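What a Listing Leaves Out

The agent has been selling houses on the north side of Arside for long enough to have sold a few of them twice, and she does not like the word "potential." She agreed to talk on the condition that her name stay off it, and that I not ask her where rates are going.

I had come with a question about basements. Ondix, the listing site most sellers in town now use, began in April to show a single number for "livable area," and that number can include finished space below grade. A house that was 1,106 square feet last year can be a good deal bigger this year without anyone lifting a hammer.

"It's a bigger number, so sellers love it," she said. "Then the appraiser comes out and does it the old way, and everybody's standing in the driveway mad at me."

I asked whether buyers weren't better informed than they used to be. They have the floor plan, the tax history, and the flood map before they call anyone. She gave me a look.

"They have more to read," she said. "I had a couple last month who could tell me what the place sold for the last three times. They hadn't noticed it shares a driveway. It was in the listing, way down, after the bit about the light."

That listing was in Beten, the older subdivision behind the school, where a good share of the houses were built in pairs and then split on paper later on. Some have a recorded agreement about the driveway and the sewer line. Some have a handshake between two people who have since moved away. I wanted to know how a buyer is supposed to find out which kind they are getting.

"Ask for it in writing before you offer. If the seller's agent says 'It's never been a problem,' that means there's no paper."

She would say that, of course. She works mostly with buyers these days, and a careful buyer is one who thinks they need her. I put this to her, a little more politely, and she shrugged. Her commission comes out of the sale either way, she said, and a deal that falls apart over a sewer line pays her nothing. 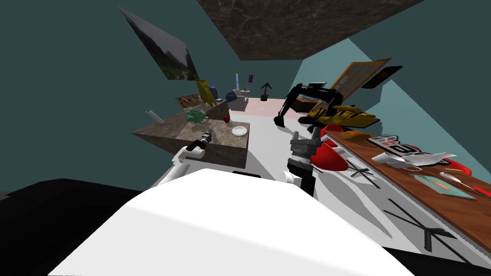 Teoh said that the complaints about the single number were mostly coming from agents, and that the sellers on their side of Beten had been glad to see the finished basements count for something after years of paying tax on them.

There is something to that. A dry basement with a proper window and a bathroom is worth money, and it was always a bit silly to pretend it wasn't there. What bothers me is that the number doesn't tell you which kind you have. I spent an evening going through what was up for sale in Arside, 60 listings in all, and the ones that split the figure into upstairs and downstairs were few. In one of them the basement "family suite" was 292 square feet, and I could find no mention of a window.

"Then it isn't a bedroom," the agent said when I read it to her. "Call it a den. Call it storage with carpet."

We moved on to fees. She thinks the homeowner association dues in the newer parts of town are too low, which surprised me. Low dues look good in a listing, she said, and then the roof comes due.

"I tell people to ask for the reserve study. Half the time there isn't one – or it's so old the roof in it has already been replaced."

And do people walk away when there isn't one?

"No," she said. "They've already picked out where the couch goes."

I am less sure than she is that any of this can be fixed by asking for more documents. Most of us buy a house a handful of times at most, in a hurry, with a lender calling. A stack of paper that arrives two days before the deadline gets signed and put in a drawer. She didn't argue the point. She did say that two days is negotiable, and that hardly anyone tries to negotiate it.

Her phone had been buzzing on the table the whole time. It was a seller, wanting to know if the crawl space could go in the number.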